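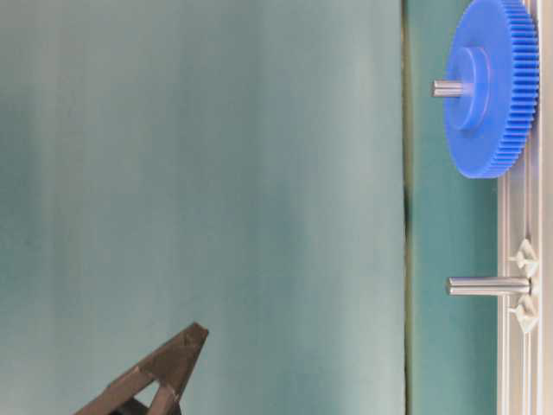 On the bench at Potitix: the blue gear on the upper peg, the lower peg bare, and one finger of the gripper at lower left.

Potitix Opens Its Doors, and Its Gearbox, to the Public

PLATETTI, April — Potitix, the small automation firm on the second floor of the old Gastus building, will hold its first open day this month. Visitors are invited to watch a robot put gears on pegs. The company wishes to be clear in advance that this is the main attraction.

The demonstration runs from 10 in the morning until 4 in the afternoon, with a new run starting whenever the last one ends. The task is an assembly exercise known in the shop as Pangilinan, after the street where the firm had its first workbench. The robot picks up a plastic gear, finds a steel peg and slides the gear on until it seats. Then it does the same with a second gear, which has to mesh with the first. People do this without looking. The robot has been working on it for 13 months.

"My mother asked what I do all day, and I showed her a video," said Elsie Treloar, who founded the company and still sweeps its floor. "She watched the whole thing and asked if I was eating properly. So we thought we'd let some other people come and see it in person."

The second gear is where most of the trouble lives. A gear going onto a lone peg only has to line up with the peg. A gear going on next to another one has to line up with the peg and with its neighbor's teeth, and if it lands on top of a tooth it will sit there all afternoon looking finished. The robot deals with this by giving the gear a small wiggle. Engineers at Potitix spent most of last winter on the wiggle and would be glad to discuss it with anyone who has the time.

Three runs during the day will be left to the public. Visitors may move the starting position of the second gear, within reason, and see whether the robot can still find it. A separate hand-operated set will be on a table by the door for anyone who believes they could do it faster. They could. Last month a neighbor's eight-year-old beat the robot comfortably and then asked if there was a harder one.

Potitix builds small assembly cells for shops that make pumps, hinges and other things in batches too short to interest a larger supplier. Two of those cells are now at work with customers in the Platetti area. Neither customer has asked to be quoted, but both have renewed their service plans, and Treloar has decided to take that as a compliment.

"There's a lot of talk about robots doing backflips," she said. "Ours is bolted down. I'd like people to see what the slow part looks like, including when it misses. It will miss. We're not going to hurry anybody out of the room when it does."

Admission is free. Coffee will be served, by a person. Children are welcome with an adult, long hair should be tied back, and the elevator works if you hold the button down. Parking is behind the building, next to the tire place, whose owner has asked that nobody block the left-hand bay again.

Reporters who would like to speak with Treloar should come before noon, as she will be running the afternoon demonstrations herself and doesn't like to talk during the wiggle.

Shares: 13

3 comments

gearhead_lou
Is the hand set timed? Asking for my own pride.

M. in Platetti
Went up there once to drop off a package and they made me watch it do two gears. I stayed for lunch. Kind of soothing, to be fair.

tirebay
LEFT HAND BAY. Thank you.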